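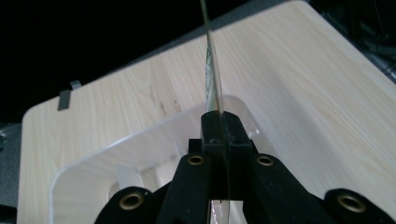
첨부 1. 투명 스트립과 검은색 그리퍼

티켓 번호: 758
제목: 창업 커뮤니티 회원 설문 집계 페이지에서 도시별 참여 현황이 비어 있음
제품: Stodeo 커뮤니티 포털
등록자: Hường Bạch (Didstead 공유 오피스 운영팀)
등록일: 2019년 2월 2일
우선순위: 보통
상태: 해결됨

문의 내용

Didstead 입주 기업을 대상으로 지역 창업 생태계 설문을 진행하고 있습니다. 설문 문항은 창업자의 출신 지역, 이전 직장의 업종, 사용 언어, 팀 구성, 이 도시를 선택한 이유 등입니다. 응답은 Stodeo 포털에서 받고, 결과는 Zultum 대시보드로 넘겨 도시별로 비교합니다.

어제까지는 대시보드에 도시별 막대그래프가 나왔는데 오늘 아침부터 그래프 자리가 비어 있습니다. 오류 메시지는 없습니다. 포털의 응답 목록에는 300건이 그대로 있고 개별 응답도 열립니다. 내려받은 CSV 파일에도 응답이 모두 들어 있습니다.

브라우저를 바꿔 보고 캐시도 지웠으나 같습니다. 다음 주 입주사 간담회 자료에 이 그래프를 넣어야 해서 확인 부탁드립니다.

처리 기록

1차 답변 (지원팀)
접수했습니다. 관리자 계정으로 같은 화면을 열어 동일한 증상을 확인했습니다. 필터를 모두 해제하면 전체 응답 수는 300으로 표시되며, "도시" 항목으로 묶을 때만 결과가 없습니다. 다음 사항을 알려 주십시오.
- 최근에 설문 문항을 수정했는지
- 응답 언어를 추가했는지
- 대시보드 연결 키를 다시 발급했는지

등록자 회신
연결 키는 건드리지 않았습니다. 문항은 어제 저녁에 수정했습니다. 외국인 창업자가 많아 도시 문항을 주관식에서 선택형으로 바꾸고 베트남어와 영어 보기를 추가했습니다. 기존 응답은 지우지 않았습니다.

2차 답변 (지원팀)
원인은 문항 수정으로 보입니다. 문항 유형을 바꾸면 포털이 내부 식별자를 새로 만듭니다. 대시보드는 예전 식별자를 계속 참조하고 있어 값을 찾지 못합니다. 응답 데이터는 손실되지 않았습니다.

아래 순서로 진행해 주십시오.

1. 포털에서 설문을 "일시 중지"로 바꿉니다. 작업 중에 새 응답이 들어오면 두 식별자에 나뉘어 저장될 수 있습니다.

2. 설문 설정 > 문항 > 변경 이력에서 이전 도시 문항과 새 도시 문항의 식별자를 각각 복사해 둡니다.

3. 대시보드의 데이터 연결 화면에서 "문항 매핑"을 열고, 이전 식별자 옆에 새 식별자를 추가합니다. 이전 식별자는 삭제하지 마십시오.
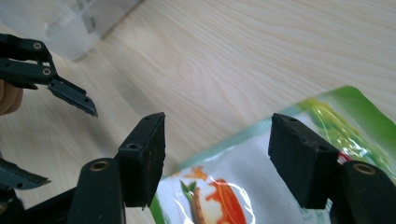 4. "표기 통합" 메뉴에서 같은 도시를 가리키는 값을 하나로 묶습니다. 주관식으로 받은 응답은 한글, 영문, 줄임말이 섞여 있으므로 직접 확인해야 합니다.

5. "다시 집계"를 누르고 완료 표시가 나올 때까지 창을 닫지 않습니다.

6. 도시별 합계가 전체 응답 수와 같은지 확인한 뒤 설문을 재개합니다.

등록자 회신
5번까지 마쳤습니다. 그래프는 다시 나오는데 도시별 합계가 맞지 않습니다. 전체보다 43건이 적습니다. 표기 통합 목록에 남은 값은 없습니다.

3차 답변 (지원팀)
집계 로그를 확인했습니다. 빠진 43건 가운데 32건은 도시 이름 앞에 공백이 들어가 있어 제외되었습니다. 나머지 11건은 도시를 두 곳 적은 응답입니다. 쉼표가 들어간 값은 선택형 문항에서 복수 선택으로 처리되는데, 현재 문항은 단일 선택으로 설정되어 있습니다.

공백 문제는 지원팀에서 일괄 정리했습니다. 두 곳을 적은 응답은 저희가 임의로 고칠 수 없으니, 문항을 복수 선택으로 바꾸거나 "기타"로 분류해 주십시오. 복수 선택 여부만 바꾸는 경우에는 식별자가 새로 생기지 않습니다. 다만 복수 선택으로 바꾸면 합계가 응답자 수보다 커질 수 있습니다.

등록자 회신
"기타"로 분류했습니다. 두 도시를 오가며 일하는 분들이라 따로 보는 편이 낫다고 판단했습니다. 다시 집계하니 합계가 300으로 맞습니다. 설문도 재개했습니다.

하나 더 문의드립니다. 같은 설문을 6월에 Dauda 지점에서도 진행할 예정입니다. 이번 설문을 복제해서 쓰면 같은 문제가 생깁니까?

4차 답변 (지원팀)
복제본에는 식별자가 처음부터 새로 부여되므로 매핑을 한 번 설정해야 합니다. 응답을 받기 전에 문항 유형과 언어별 보기를 확정하고 대시보드를 연결하면 됩니다. 표기 통합 규칙은 복제되지 않으므로 "규칙 내보내기"로 저장해 두었다가 새 설문에서 불러오십시오.

문항 유형을 바꿀 때 연결된 대시보드가 있으면 경고를 표시하도록 개발팀에 개선 요청을 등록했습니다. 적용 일정은 정해지지 않았습니다.

등록자 회신
확인했습니다. 규칙 파일은 내보내 두었습니다. 티켓 닫아 주세요.

종결 사유: 설정 변경으로 해결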